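The Year I Learned to Iron

I was forty-four years old before I ironed a tablecloth on purpose. Before that I owned an iron the way some people own a fondue set. It lived in the hall closet behind the vacuum, and it came out for weddings and one very tense job interview.

Then my aunt moved into a smaller apartment and gave me her linens. All of them! Two suitcases and a hatbox, packed so tight that the zipper on the bigger case gave up in my driveway. There were napkins in there I remembered from Easters when I was six. There was a long cream cloth with a gravy stain that I'm fairly sure is my cousin's doing (she denies it, and has denied it since fourth grade).

I put the suitcases in the spare room and closed the door. They sat there until October.

What got me moving was a dinner. I had invited eight people, which is two more than my table wants, and I figured a big cloth would hide the place where I'd pushed the desk up against the end of it. So I pulled one out, shook it, threw it over the whole arrangement and stood back. It looked like a map of the Alps. I tried pulling it tight. I tried spraying it with water and patting it, a trick I'd read about somewhere. I ended up ironing it right there on the table with a bath towel underneath, forty minutes before the doorbell, with a pot of beans going and my hair wet.

And I liked it. I can't explain this to my sister, who thinks I've joined something.

The next week I went to see Aldo Farina, who runs a little laundry and pressing shop called Zindham, two doors down from my dentist. I'd walked past it for years. I asked him if he'd let me watch for an afternoon, and he said I could watch if I didn't talk during the shirts. I lasted most of the shirts.

Aldo has opinions. He thinks steam is overused. He thinks people iron when the cloth is bone dry and then blame the iron. He thinks fabric softener is a swindle, and he'll tell you so while ringing up your order. The thing he said that stuck with me was about folding. Most of the wrinkles people bring him, he told me, were put there by the closet. A cloth gets folded in the same place every time, goes under a stack of heavier things, and after a few years you've got a line across it that you could find in the dark.

"So fold it in a different place," he said, like I was a little slow. Maybe I was!

I went home and refolded everything. In thirds this time, where it had been in quarters. It took two evenings and one entire season of a baking show.

I also started noticing cloth everywhere I went, and I mean I became a real pain about it. I flipped up the corner of a restaurant tablecloth to look at the hem and the waiter asked if something was wrong. I stood in the curtain aisle for so long that a man offered me his cart. Plain dark gray is the one I've gone sweet on, of all things, after a lifetime of florals.
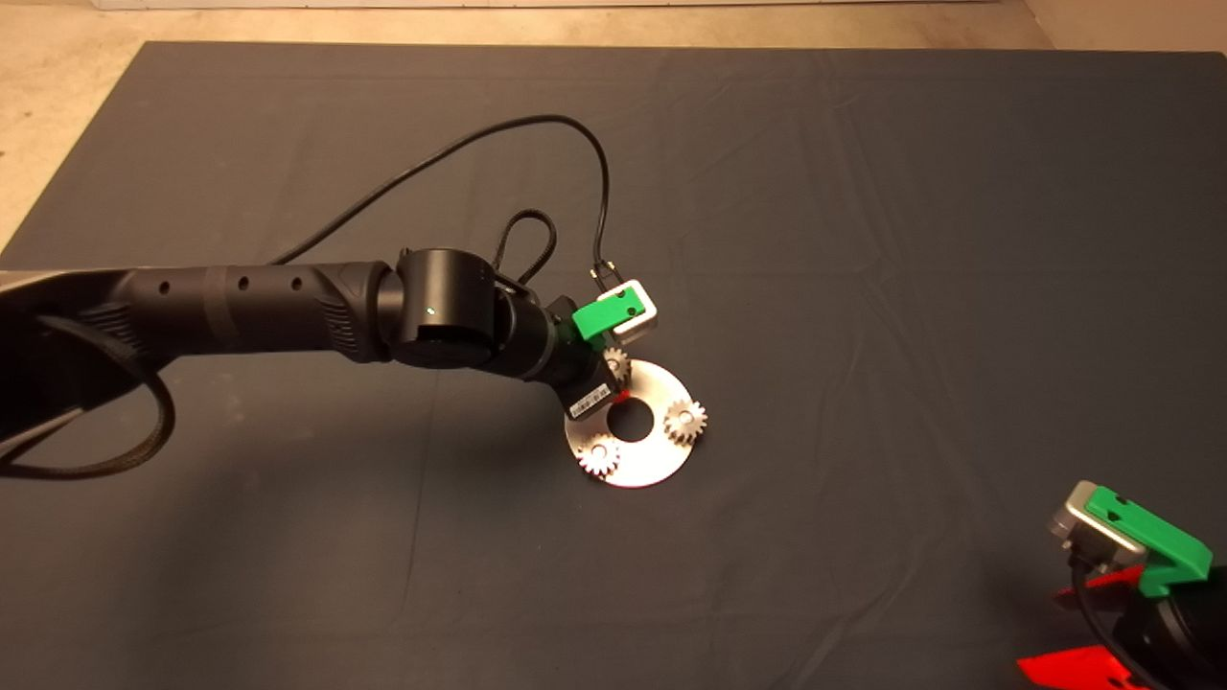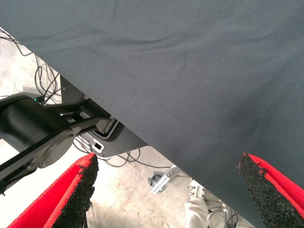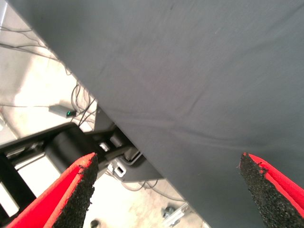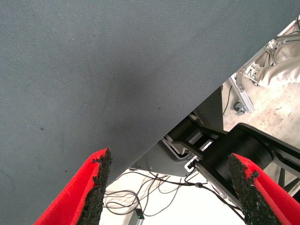 Gray cloth, a few creases, a bit of lint.

Lint deserves its own article, by the way. My friend Kohei Hamada sews costumes for a theater company, and he keeps three kinds of lint brush in his kit and won't lend me any of them. He says the sticky rollers leave gunk behind that grabs more lint the next day. I have no idea if that's so, but I switched to a stiff brush with a wooden handle and I feel very grown-up using it. You go in one direction only. Kohei was firm on that. If you scrub back and forth, he says, you're just giving the fluff a tour.

He's also the one who got me to stop ironing everything. I'd gotten a little drunk on it by January, pressing dish towels and pillowcases and, one snowy Sunday, a cloth grocery bag. He came over for soup and looked at my stack of crisp, flat dish towels and asked how they were at drying dishes. They were bad at it, if you want to know. They slid right over the plates.

So now I have rules. Napkins, yes. The good tablecloths, yes, and while they're still damp, and on the wrong side first if there's any embroidery. Pillowcases if company's coming. Sheets, never, life's too short and my bed's too big. Dish towels get a shake and a fold and they can look however they like.

My ironing board is still the wobbly one I bought after college. I've been eyeing a wider one, but it won't fit in the closet with the vacuum, and the vacuum was here first.

The gravy stain hasn't budged. I've soaked that cloth 11 times now, with four different powders and once with something Aldo handed me in an unlabeled jar. My aunt came for lunch last month and I put it on the table anyway, with the bread basket parked over the spot. She sat down, slid the basket six inches to the left, and asked me to pass the butter.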